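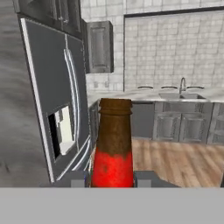

**Trerkance Conik, système d'antennes de filet pour volley-ball – essai sur une demi-saison**

Le Conik est un jeu de deux antennes avec gaines de fixation, vendu par Trerkance en version club et en version compétition. L'essai porte sur la version club, montée sur un filet Bakker en salle, puis sur un second filet plus ancien, à bande supérieure détendue. Utilisation : trois entraînements par semaine et les matchs à domicile, de la reprise jusqu'en décembre.

## Montage

La gaine se ferme par une bande auto-agrippante doublée de deux sangles. Comptez 5 minutes pour la première pose, nettement moins ensuite. Le serrage se fait par une molette en bas de gaine. Elle est lisse, et c'est un mauvais choix : avec les doigts moites, on n'obtient pas le dernier quart de tour.

Sur le filet Bakker, l'antenne reste d'aplomb pendant tout un match. Sur le filet détendu, elle s'incline vers l'extérieur après une série de ballons dans la bande. Le défaut vient en partie du filet, mais nos anciennes antennes à lacets tenaient mieux dans les mêmes conditions.

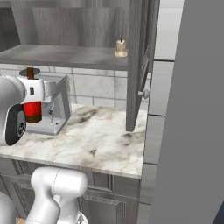
*Tasse rouge au-dessus de la machine à café grise.*

## Comportement en jeu

La tige en fibre de verre est plus souple que la moyenne. Au contact du ballon, l'oscillation est ample et visible depuis la chaise d'arbitre, ce qui facilite la décision sur les ballons frôlés. Elle dure aussi plus longtemps. Tegan Maihi, qui arbitre nos rencontres de jeunes, a dû attendre à plusieurs reprises la fin du mouvement avant de pouvoir juger le ballon suivant à l'échauffement ; en match, la gêne est restée marginale.

Les bandes rouges et blanches sont teintées dans la masse. Pas d'écaillage constaté. La base de la tige, en revanche, se raye au frottement de la gaine.

## Durabilité

La notice annonce 1 000 chocs sans déformation permanente, sans préciser la vitesse du ballon ni le point d'impact. Je n'ai pas de moyen de vérifier ce chiffre. Sur notre jeu, une des deux tiges présente une légère courbure à hauteur du raccord – sans effet sur l'usage à ce stade. 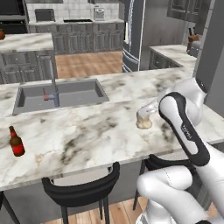

Le raccord lui-même, en deux parties vissées, demande un contrôle régulier. Il s'est desserré deux fois. Beverley Lowther, qui entraîne l'équipe senior, l'a bloqué avec un tour de ruban adhésif et le problème n'est pas réapparu.

## Prix et alternatives

- Conik version club : 60 € la paire, gaines comprises
- Conik version compétition : non testée, molette crantée d'après le catalogue
- Londudeo à lacets : moins cher, pose plus lente, meilleure tenue sur filet ancien

La housse de transport est vendue à part. Sans elle, les tiges démontées s'entrechoquent dans le sac.

## Avis

Produit correct pour un club équipé d'un filet récent et bien tendu. Sur un filet fatigué, préférer les lacets. À surveiller : le raccord central et la molette. Note : 3,5 sur 5.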